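# Soft Surfaces, Hard Drinks: what happens to a waiting area after you leave
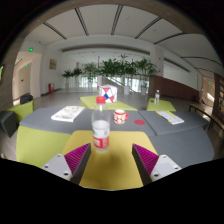 *Vitalii Kovalchuk – speaker notes, June 12, 2025*

**Opening (leave this one up while people sit down)**

Hi everybody, thanks for coming, there's room at the front if you don't mind me waving my arms at you. I'm Vitalii, I look after shared seating areas for Tirnby, and before that I spent years selling the stuff. So I've been on both sides of the complaint.

Ask the room: where would you put your drink down? Let them point. Wait for it. Half of them will say the yellow table and then somebody will say "but the mug isn't on the table" – great, that's the whole talk, thank that person!

(If the room is quiet just say it myself. The bottle with the red cap is on the yellow. The mug is on the grey padding.)

**The mug**

So we've got a padded surface with a white and red mug on it, and a flat red coaster farther along that the mug isn't on. I love this. I've walked into so many lounges where there's a coaster and a cup and a gap between them.

People don't use coasters on soft things. A coaster says "table" to most of us, and padding says "sofa," and when you put the two together folks kind of freeze and then put the cup wherever their hand happens to be. I do it too. My wife has opinions about it.

Story: the Pilico lobby. They ordered a big curvy bench for visitors and they were so proud of it. By September the cleaners had drawn me a map of the coffee rings. A real map, on graph paper! Every ring was within arm's reach of a seat and the side tables looked brand new. (Pause. Let them laugh if they're going to.)

What we did there was boring. We moved the tables closer. That's it. I charged them for 2 visits and I felt a little guilty about the second one.

**Reading material**

Point out the two publications, the one with the grey drawings on the left and the one with the yellow strip over on the right. Don't try to read them to the room, you can't, they're too blurry.

What I care about is where they are. They're lying flat on the padding, one on each section, and the left one is at an angle. People ask me for magazine racks all the time. I used to sell magazine racks. A rack by the door looks very tidy and then everybody carries the magazine to the seat and leaves it there, so now you have an empty rack *and* magazines on the seats.

My advice is to let them live on the seats if you've got the width. Square them up at night. Grímsdóttir (the Gronico front desk, she ran that place like a ship) used to do it on her way to turn the lights off and it took her less time than finding her keys.

Ask: who here has a rack? Who has ever put anything back in it? Don't pick on anyone.

**Color**

Okay, I get carried away in this part, so watch the clock.

Yellow, lime green, slate grey. I know some of you hate it. I used to be a beige person myself. But look at what it does for you when you're straightening up at the end of the day – a clear bottle with a red and white label on a yellow table, you'll spot that from the doorway. Grey on grey is where things go missing. Pens, earbuds, phones, oh my goodness, phones. At Gronico we had a dark seat on a dark carpet and I think I personally handed back three phones in one afternoon.

So if you're picking fabric, put the loud color where people set things down and the calm color where they sit. And if it's too late and you've already bought the dark one, get a pale tray.

**Seams and corners**

Where the grey sections meet there's that dark diagonal line. Everybody buys modular seating for the curves and then forgets that every join is a crumb drawer. Run your hand down one when you get home. Take a vacuum with a narrow nozzle, please, don't use a butter knife, I've seen what a butter knife does.

Rounded corners on the table: yes, always. My shins and I are happy to take questions on this.

**Money slide (skip if running late)**

The quotes I got for recovering one padded section were 1,308 at the low end and 3,000 at the high end, same fabric, same shape. Most came in near 2,000. Ask what's included before you say yes, especially pickup. A bag of coasters is a lot cheaper, but see above, they have to be within reach of the cup.

**Questions I always get**

- *Can we just ban drinks?* You can put up a sign. I've seen plenty of cups sitting under the sign.
- *Bottles or mugs?* Bottles with a screw cap, if I get a vote. Put the cap back on, folks.
- *Do you do home visits?* No, but send me a photo, I'm nosy.

Leave the first picture up again for the chat afterward. Handouts are on the chair by the door, and please return the clicker to the front desk before lunch.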